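RASTINE PROJECT
Methods Review Panel
Minutes of the Meeting of April 6, 2022

Present: Pankaj Chaudhary (Chair), Savvas Mavromatis (Principal Investigator, Rastine), members of the Panel, representatives of the Shukla and Kumunlow work groups.

Apologies were received from one member of the Panel, who had submitted written comments in advance.

1. Minutes of the previous meeting

The minutes were approved with one correction. Under item 4, "force limit" should read "force target". The Chair asked that the two terms be kept apart in all project papers from now on, as the first is a safety setting and the second is a value the controller tries to reach.

2. Matters arising

The Shukla group confirmed that the revised consent form had been sent to the ethics office and returned without further questions. The old form has been withdrawn.

The question of shared storage for the force recordings was carried forward. Kumunlow has offered space on its server until June, and the group will report at the next meeting on what happens after that date.

3. Report on the shared cutting study

Mr. Mavromatis presented the results of the second round. He reminded the Panel that the study looks at cutting tasks in which a person guides the knife by its handle and the robot supplies downward force on the spine of the blade. The purpose is to find out whether the arm can take over part of the effort without taking over the direction of the cut.

The second round compared two control methods. Under the fixed method, the arm applies the same downward force from the start of the cut to the end. Under the following method, the force rises and falls with the motion of the handle, as estimated from the sensor at the wrist. Potato was used throughout, as agreed by the Panel when the protocol was approved.

The data set for the round contains 1,113 cuts made by 23 participants. Each participant worked under both methods, and the order was changed from one participant to the next. Cuts in which the arm stopped itself were kept in the data and marked as such, in line with the Panel's earlier advice.

The main result is that participants reported less effort under the following method, and the side force measured at the wrist was lower. Mr. Mavromatis took the lower side force to mean that the person and the arm were pulling against each other less often. The difference was clear in straight cuts through whole pieces. It was weaker in short cuts made to reduce pieces that had already been divided, where the blade moves only a small distance and the controller has little motion to work from.
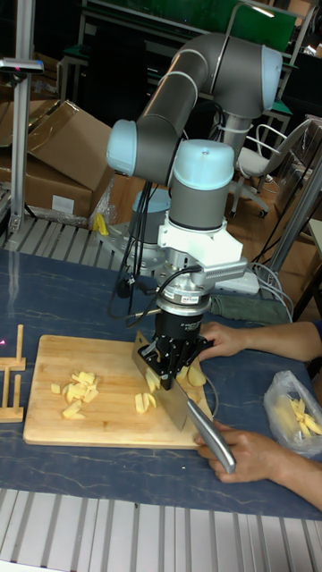

How does the arm know when to ease off under the following method?
The controller compares the force at the wrist with the speed of the blade, and when the force drops while the blade is still moving down, it treats the cut as nearly finished and lowers its own share.

The Kumunlow group asked whether this rule could be misled by a soft spot in the food. Mr. Mavromatis agreed that it could. In such a case the arm eases off too early and the person has to complete the cut alone. The group considered this an acceptable failure, as the opposite error – pressing on after the blade has reached the board – would be harder on the tool and less comfortable for the person.

A member asked why sampling had been set at 2,000 readings per second when the controller itself runs at a lower rate. The reply was that the higher rate is used only for the recordings. The moment at which the blade meets the board is very short, and the first round had shown that it could not be placed with any confidence in the slower data.

The Chair read out the written comments of the absent member, who was concerned that effort had been measured mainly by asking the participants. The member suggested adding a direct measure, such as grip force at the handle. Mr. Mavromatis said that an instrumented handle had been considered and set aside because it changed the weight and balance of the knife. The Panel did not regard the matter as closed. It asked for a short note setting out the options, including sensors worn on the forearm.

There was a longer discussion on the position of the second hand. The protocol allows participants to steady the food with the free hand if they wish. The Shukla group observed that this makes the trials more like ordinary kitchen work but adds a source of variation, as a person who holds the food firmly needs less help from the arm. It was agreed that the analysis should report trials with and without the steadying hand separately.

Resolved: that the results of the second round be accepted as an interim report, subject to the separate analysis described above.

4. Safety review

The Panel went through the stop log for the round. All stops were started by the arm on reaching its force limit, and no injury was recorded. In 2 cases the arm was restarted before the log entry had been completed. The Panel noted that the written procedure does not allow this, and the Rastine team undertook to change the restart screen so that the entry must be saved first.

The Chair asked that the position of the free hand in relation to the gripper be added to the risk assessment as a separate line. At present it is covered only under the general heading of contact with the blade.

5. Plans for the third round

Mr. Mavromatis proposed that the third round use firmer food, with carrot as the first choice, and keep the same two control methods. The Kumunlow group would have preferred to add a third method in which the person sets the level of help by voice. After discussion the Panel advised against changing both the food and the set of methods in the same round. The voice method may be tested in a small trial outside the main study, provided that its data are kept apart.

The Shukla group will prepare the revised task sheet. No participant is to be booked until the sheet has been approved by the Chair.

6. Actions

Savvas Mavromatis: separate analysis of trials with and without the steadying hand; note on direct measures of effort.
Rastine team: change to the restart screen.
Shukla group: revised task sheet; new line in the risk assessment.
Kumunlow group: report on storage of force recordings after June.
Pankaj Chaudhary: reply to the absent member.

7. Any other business

The Kumunlow group asked that papers be sent out earlier before each meeting. The Chair agreed to bring the deadline forward.

The date of the next meeting will be sent out with the revised task sheet.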